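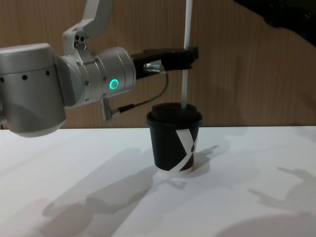

About Briveck Office Coffee

Briveck supplies coffee, tea and the machines that make them to small and mid-sized workplaces. We started with one van and a rented storage unit in Fornier, and we now serve 300 offices from our roastery on Hartono Street. Most of our customers have fewer than 50 people on site.

What we do

We roast to order. Beans go out within 3 days of roasting, and every bag carries the date. Our house blend, Lunura, is a medium roast that holds up well in drip brewers and bean-to-cup machines. We also carry a decaf, a dark roast and a single-origin that changes each January.

Machines can be bought or leased. A lease covers the brewer, the water filter, descaling and any repairs. If a brewer can't be fixed on the first visit, we leave a loaner and take yours back to the shop.

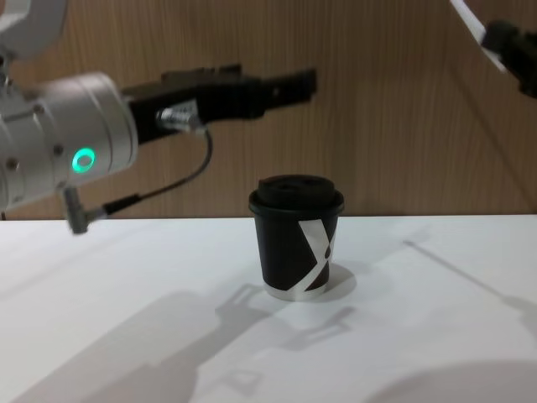
There is no minimum order on beans. Cups, lids, stirrers and sugar are sold by the case, and you can mix sizes within a case if you call ahead. We deliver on a set route, so your driver will usually be the same person each time. Accounts can be paused for up to 13 weeks – just send us a note before your next delivery.

How we work

We are still owned by the people who started the company. Our service techs are employees and are paid by the hour, with no commission on parts. We buy green coffee through two importers we have dealt with for years, and we post what we paid per pound on the wall of the front office.

The roastery is open for pickup on weekday mornings. Please use the side door, as the front lot belongs to the tile store.

Search this site Enter keyword Go

Comments

We switched to the Lunura decaf last winter and can't tell it from the regular. Does it come in the small bags?

Is the 12 oz lid the same as the 16 oz? The order form lists them separately.

Good service on the filter change. Tech was in and out before our meeting started.

Briveck Office Coffee, 733 Hartono Street, Fornier | Contact us | © Briveck | Back to top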